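A morning at the Wummont glove works
February 24, 2018
14 shares | 6 comments

We use cookies to remember your preferences. By carrying on reading you agree to this. OK

So I finally got to the Wummont open day! I've been meaning to go for years (it's barely half an hour up the valley from us) and every time it's either snowed or I've forgotten until the Sunday. This year I put it on the calendar in red pen and was at the gate before they'd opened it.

If you don't know the place, Wummont have been making gloves in the old dye house at Amance for longer than anyone on the tour could agree on. Work gloves first, then driving gloves, and now mostly winter ones. It's not a big outfit. You go in past the bike racks, sign the book, get a sticker for your coat and then stand about in the canteen with a very decent cup of coffee until there are enough of you to make a group. We were six in mine, and two of those were children who wanted to know where the toilets were and not much else.

The cutting room comes first and I could have stayed there all day. They cut the outers in stacks with shaped blades that look like enormous pastry cutters, and it makes a lovely thump you feel in your feet. The leather room is separate, and smells wonderful, and in there it's all still done by eye. The woman showing us round said a good cutter can feel which way a skin wants to stretch before it goes anywhere near the table. Across the fingers, yes, along them, no, or you end up with gloves that get longer every time you pull them off. That explains a pair I had in my twenties.

Then upstairs to sewing, which is warm and loud and has radios going at both ends of the room on different stations. I hadn't realised how many bits there are in a glove. The little strips between the fingers are called fourchettes (forks, I suppose) and the thumb goes in as a piece of its own, and that's the job new people dread. They let us have a go on an old Menon machine with some scrap fleece. Mine looked like a sock for a parrot. The linings come in ready made from Protetti, and they're put in last, with a stitch at each fingertip so they don't turn inside out when your hands are damp. My mum's always do exactly that, so I made a note of the label.

Over 4000 pairs go out in a good month before Christmas, apparently, and in February it's quieter, so you can get right up to the benches and ask daft questions. I asked plenty.

Lunch was soup and bread in the yard, under a tarpaulin, with a wind coming through that did wonders for the sales in the factory shop. The seconds table was stripped by one o'clock. I'd get there earlier than I did if you want leather in a small size. They're opening again in June, when I imagine nobody will want to think about gloves at all, but the garden behind the dye house is supposed to be worth a look then. Parking is in the field by the bridge and it was a bog, so wear boots.

Share this | 14 shares

More like this:
Market day in the rain
Two mills and a very long lunch
The button museum, second attempt
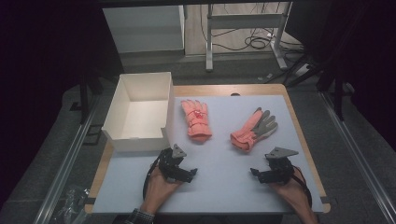
Winter gloves were what I'd really come for, after a whole season of stealing other people's. The puffy sort don't look like much next to the leather, but they're what I reach for when there's ice on the windscreen, and I do like a bit of colour in the dark months. Salmon pink wouldn't have been my first thought, and now I'm rather taken with it, especially with the little red emblem on the back of the hand. The slightly gathered cuff is my favourite sort too, as I can't bear a draught up the sleeve. I'm already thinking about a pair for my sister, who loses one every winter, usually on a bus.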